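Made a new batch of calendula oil this week. Dried petals only, jar filled halfway, olive oil up to the top. Fresh petals hold water and the oil can spoil.

It sits for 31 days out of direct sun. I shake it when I remember.

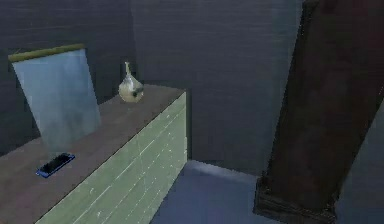
Notburga Brunner: Can I use sunflower oil instead? Olive is too heavy on my face.

Yes, sunflower is fine. It goes off sooner, so make a small jar and keep it in the fridge after straining.

For salve I use 40 grams of beeswax to one cup of oil. Softer than most recipes. Good for elbows and heels. Skip it if you react to daisies or ragweed.

Next up is plantain leaf. I pick it in the yard, away from the road, and let it wilt overnight.

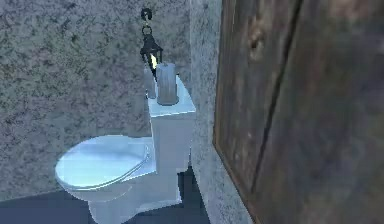
Filed under: Salves & Oils

Labels are done, tins get filled in September.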